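Best way to deal with old limewash flaking over a wall painting in a small chapel?

Print this page | E-mail to a friend
3 answers | 14 shares

Asked by Marisa Cocco on 5/2/19

Our parish looks after a small roadside chapel outside Staltimberg. The north wall was whitewashed at some point, and last December a patch of it came away near the door. There is paint underneath – a hand, part of a sleeve and what looks like the edge of a halo. The priest thinks it may be older than the chapel's records, which only go back to a rebuilding after a fire.

More whitewash is coming off by itself now and falling on the floor. A couple of people in the parish want to help it along with plastic scrapers. I would like to know if that is safe, whether we should be keeping the bits that fall, and what a first visit from a conservator might cost. We have 2,000 in the building fund and the roof has first claim on it.

Answer 1 – 9 people found this helpful

Please don't let anyone scrape it. Limewash can hold onto the paint layer harder than the paint holds onto the plaster, so when you lift the white you lift the color too. I worked as an assistant on two church jobs and we spent more time fixing what had been done with kitchen tools than on anything else.

Things you can do now:

Take photographs in daylight with the lights off, then again with a lamp held low to one side. The second set shows where the surface is lifting. Put a ruler in a few of them.

Keep candles and heaters away from that wall. Don't wash it, don't spray it, and don't tape anything to it. If there is a bench against it, move the bench.

Check the outside of the same wall. A blocked gutter or soil piled up against the stone will push damp through, and the flaking will go on whatever you do inside. Fix that first. It can take a year or more for a thick wall to dry out, and no conservator will want to start before then.

As for cost, our last written condition report was 600 for one wall, with travel on top. Tests to see how far the painting goes were quoted separately at up to 1,000. Prices will be different where you are, but ask for the report alone to begin with. You need it anyway if you apply for a grant.

Answer 2

We used Kurix filler on ours and it looks fine. You can get it at any paint store. Just match the white.

Answer 3 – Aarti Upadhyay

I would not use the filler in answer 2 anywhere near a painted surface. It is made for house walls and is very hard to get out of old lime plaster later on.

On the fallen pieces, yes, keep them. Turn each one over before you put it away, as the back may carry color. Use shallow boxes or trays with flat bottoms, line them with acid-free tissue, and lay the pieces in a single layer. Write the date and the part of the wall on a card and keep it in the same box. Deep baskets are no good for this, the pieces slide together and grind down to powder. 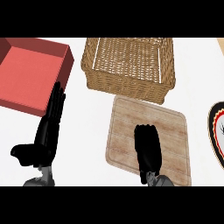 Open red box and wicker basket on a white tabletop

You should also find out who has to give permission. In many places any work on a church interior needs approval from the diocese, and from the heritage office if the building is listed. Even opening a small test area can count as work. Write to both before you book anyone, and send your photographs with the letter.

One more thing about the hand and sleeve. If the figure is near the door and large, St. Christopher is a fair guess, but wait for the report before putting that in the parish newsletter.

Was this page helpful? Yes (22) No (3)
Print this page | E-mail to a friend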